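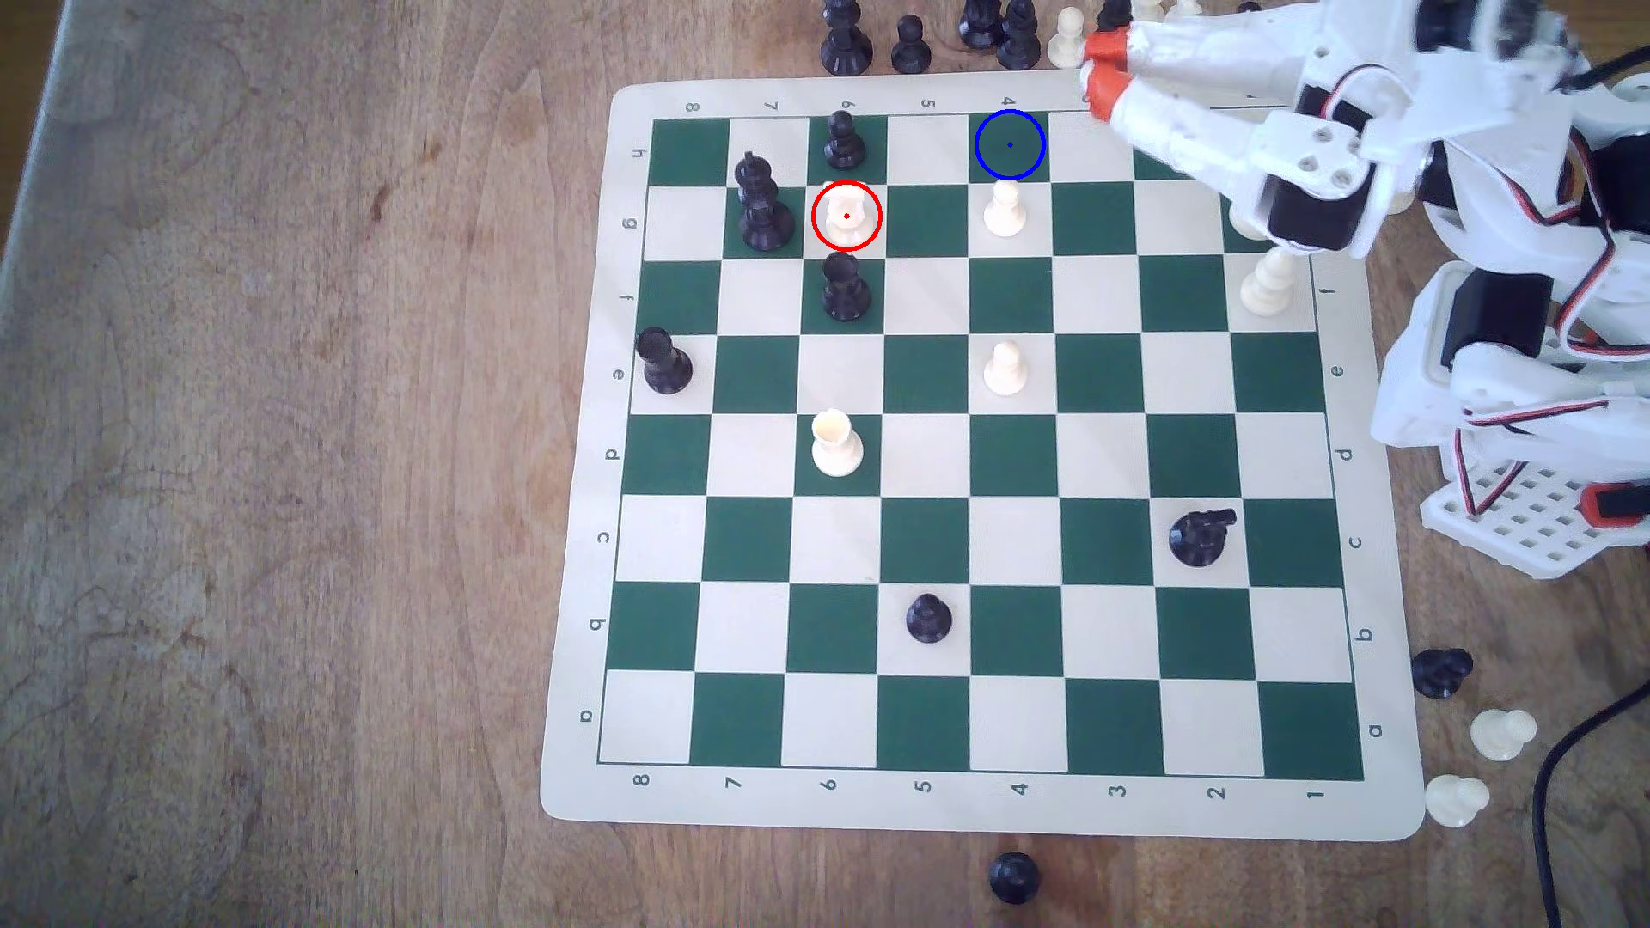 Slide 1: Black king on the g row, pawn near him on the h row.

Leave it up while people find seats. Say hello, say Sowa Chess Club, move on.

Topic is why club players lose endgames they should win. Ask who has studied rook endings. Wait. Enjoy the silence.

I logged 101 of our club games this spring - 6 reached a textbook ending and 2 were played correctly. One of those was against me.

Do NOT tell the Doron tournament story. It runs long and I come out of it badly.

Next slide: king activity. Drink water first.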